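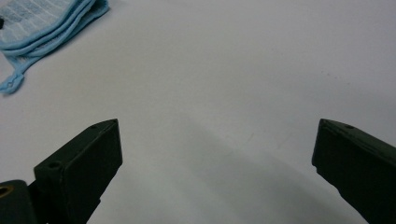
Why does a car club need written rules for its monthly vote?
Written rules let a new member understand how a car is chosen, and they help old members to accept a result they do not like.

Course: Running an Owners' Club, handout 2
Cesovov Evening School, 8 September 2025

Our case is the Tejada Owners' Register. It began as a small web forum for people who kept the old Tejada saloon on the road. After 20 years it has 1,674 registered names, but the number who write regularly is much smaller. Please keep these two numbers apart when you plan anything.

Nomination. A member may put forward one car each month, his own or another member's. The Register asks for a short text about the car: the year, the engine, what work was done and who did it. Cars with no text are not accepted. In the first years this rule did not exist, and the vote went mostly to the owners with many friends on the forum.

Voting. The poll stays open for 9 days. Votes are hidden until it closes. In the case of a tie, both cars are shown on the front page, each for half of the month.
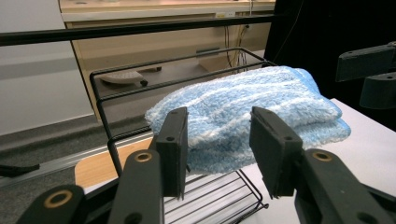
Folded towel, light blue with white stripes.

Old and new members. The Cillness branch had a difficulty which you will meet also in other clubs. Its founders sold their cars, but they remained on the forum and wished to vote. The branch made a class called "former owner", with a vote but without the right to nominate. The Lelell branch decided the opposite and lost around half of its oldest members in one winter. Read both branch rules before the next class.

Terms to know: register, branch, nomination, lapsed member, former owner.

Homework: write a voting rule for a club of your choice, at most one page. Say clearly who may vote, who may nominate, and what happens if only one car is put forward. Bring it on paper, we will exchange them in pairs.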